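Ticket 559 — Counter-clearing arm, staff kitchen
Opened by: Marichka Melnychuk, Prunell site services
Assigned to: Bernadette Kinsella
Status: waiting for reply

Since we changed to the new task list in December, the arm stops before it picks the first item. The panel shows code 13 and the words "target not confirmed". I restarted it two times and the result was the same.

I then loaded the same layout in the simulator, to see if the problem is in our kitchen or in the list. It stops there also, with the fingers pointing down to the counter and the message after 30 seconds.

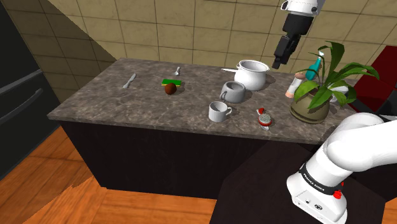
Simulator view of the island, gripper above the counter near the white pot.

One more thing, which is maybe not technical. Before the arm, two of us cleared the counter after lunch and we decided ourselves what goes first. Now we must wait for the list, and when it stops we do not know if we are allowed to touch the items. Yesterday my colleague waited until 2:30 pm and then washed everything by hand — this is not in her hours anymore. Please write for us a clear rule.

Reply, B. Kinsella:
Thank you, Marichka. Please send me the list file. I think step 6 has the old name for the mug. For the rule: press stop, wait for the light to change, then clear by hand and write the time in the log. I will ask your manager about the hours.

Reply, M. Melnychuk:
File is attached. I printed the rule and put it by the sink.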